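1/13/21

**Cluren extends Mollidard enzyme treatment to used-garment processing**

GOLLTHORPE. Cluren, a supplier of industrial laundry chemistry, has released a version of its Mollidard enzyme treatment for operators that sort, wash and resell used clothing. The product has been sold to hotel laundries in a higher-temperature form. The new grade is intended for mixed loads of cotton and polyester knits, where fiber content is often unknown at intake because care labels are missing or worn.

Mollidard is dosed at the second fill and held for 14 minutes before the rinse. It removes surface fuzz from cotton fibers and has no effect on polyester. Drain water requires no separate handling beyond the pH adjustment already used in most plants.
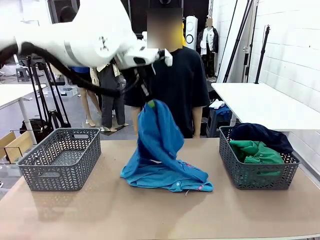 ## Trial results

The Gollthorpe plant ran 408 loads with the new grade. Pieces rejected for pilling at final inspection fell by 47 percent against the plant's standard formula. Cycle time increased by nearly 2 minutes per load. Printed areas and elastic trims were inspected separately and showed no added wear.

"The gain is in regrading," said Mwangi Mwakyusa, technical manager at Cluren. "A shirt that would have gone to wiping cloth can go back on a hanger. Plants should still run their own test loads, as water hardness changes the dose."

## Availability

The product ships in April through Seixas, which distributes Cluren products to commercial laundries. It is supplied as a liquid in drums and fits existing dosing pumps. Safety data sheets and dosing tables are available from Seixas on request.

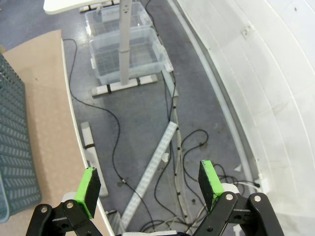

*Plastic basket on a tabletop, with clear storage bins on the floor.*

Media contact: Mwangi Mwakyusa, Cluren, Gollthorpe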